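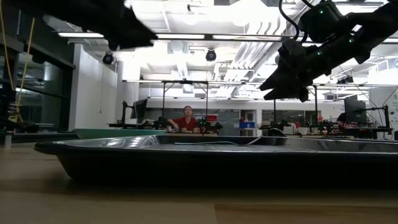
Vorkoritz moves to one-tray lunch settings

10/19/22 — Staff at the Vorkoritz workshop in Jillov will eat from single-tray settings starting this week, replacing the mixed stack of dishes that had built up in the break area over the years.

Hendrik Potgieter, who runs the site, said 60 settings had been ordered from Ayala, a kitchen supply firm, at a total cost of 1,897. The order was placed in September and came in two deliveries. The second was held up for 21 days.

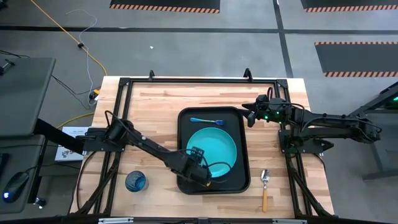 The standard setting was worked out by Annatjie Hendricks after a short trial with seven staff members. It is built on a black tray with a raised rim. The round turquoise plate goes on the tray with the blue fork above it, while the spoon stays on the wood to the right and the blue drinking glass stands to the left. Hendricks said people in the trial asked for the glass to be kept off the tray, where it took up elbow room.

Trays will be stored on the lower shelf by the sink and plates on the shelf over it. Staff are asked to set their own place and to clear it when they finish.

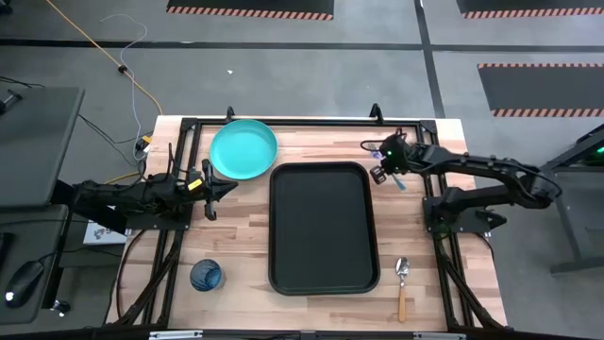

Clearing follows a set order. Cutlery goes to the sink first, then the glass and the plate, and the tray is wiped down last and put back on the shelf. Dumisani Baloyi has posted the steps on the break area door.

The old dishes have been boxed — chipped ones were thrown out — and will go to the Ukance community kitchen. Anyone who wants a mug back should see Sipho Shezi before the boxes leave.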